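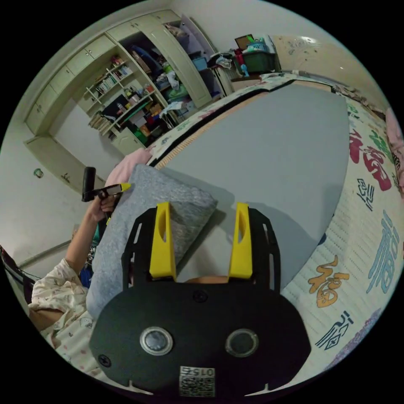 Our farm stay weekends at Vamthorpe are open to anyone who'd like to see where their vegetables come from, and you certainly don't need to know a thing about growing to join us. Folks write in all year long with the same handful of questions, so we've gathered the answers in one spot. Guests sleep in the old packing house, where every bed comes made up with a plain gray sheet, and you're welcome to bring a quilt from home if you like a little extra weight on you at night.

What will we do all day?

Mostly walk, pick and eat! Anil Naidu leads the morning tour through the greenhouses and the squash field, and he is happy to stop for every question (it can take a while - wear good shoes).

How early do we start?

Breakfast is at 8 and the tour leaves at 9. Sleeping in is fine too, and you can catch up with everyone at the herb beds.

Can I bring my children?

Please do. Children under two stay free, and the older ones usually end up feeding the hens with Gunther Görtz.

How many guests do you take?

We have room for 33, and the May weekends fill up first.

May I take produce home?

Yes, one box per family is included, and you can buy more at the stand by the gate. Bring a cooler if you have a long drive ahead - lettuce wilts fast in a warm car.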